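Notas para quien vaya a montar un puesto de doblado de toallas con brazo y tenga que pedir presupuesto antes de julio. Valen para un lavadero pequeño o un taller con algo de sitio libre. Los precios cambian mucho de un proveedor a otro, así que casi no pongo ninguno.

## Antes de pedir precios

Pese y mida las toallas que dobla a diario, no las del catálogo. Apunte el lado más largo, el peso en seco y si llevan cenefa tejida o dobladillo grueso. Con esos datos el vendedor ya no puede contestar con generalidades.

Separe el presupuesto en 3 partidas: brazo con pinza, mesa y soporte, e instalación. En la oferta de Brumside venía todo en una línea y tuvimos que pedirla otra vez desglosada. La de Tonitz traía la pinza aparte, más cara de lo que esperábamos.

## La pinza

Para rizo basta una pinza de dos dedos, si los dedos son estrechos. Los anchos cogen dos capas cuando la toalla está arrugada. Pida una prueba con tela propia y lleve toallas viejas, que tienen el rizo aplastado y se comportan de otra manera.

Pregunte también por el precio de los dedos de repuesto y el plazo de entrega. Senan Hanrahan, que lleva las compras en Delta, pide siempre dos juegos con el primer pedido para no pagar portes sueltos.

## La mesa

Es donde más se ahorra. Una mesa robusta de segunda mano sirve, siempre que no cojee. Encima, fieltro o un paño mate de un color que contraste con la ropa: el verde va bien con toallas tostadas, blancas y grises. El paño nos costó 209 euros, cortado y con las esquinas redondeadas.

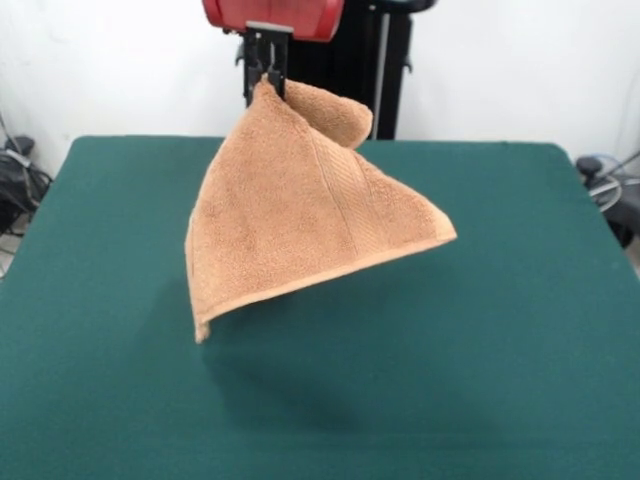

Compre paño de sobra para un cambio. La pelusa del rizo se queda pegada y llega un momento en que el cepillo ya no la saca. Nosotros lo cepillamos el viernes, al cerrar, y pasamos la aspiradora con boquilla plana.

Deje margen alrededor de la toalla extendida. Una mesa justa obliga a recolocar la prenda a mano y se pierde el tiempo que se quería ganar.

## Altura y sitio

- Mida la altura libre con la toalla más larga colgada de una esquina. La diagonal manda, y es bastante más que el lado.
- Reserve un paso por detrás para llegar a los tornillos del soporte.
- Lleve los cables por un lateral y sujételos a la pared. Las canaletas no suelen entrar en la oferta; súmelas.
- Compruebe el enchufe y la línea antes de firmar.

## Gastos que se olvidan

La puesta en marcha se llevó unas 11 horas de técnico, y en la oferta de Thân figuraban menos. Pida por escrito qué pasa con las horas de más. Añada la formación de dos personas, para que el puesto no se pare en vacaciones.

Hường Đồng, del turno de tarde, apunta en una libreta las toallas que hay que repasar a mano y de qué tipo son. Con esa libreta decidimos dejar fuera las de baño grandes y no pagar un brazo de más alcance.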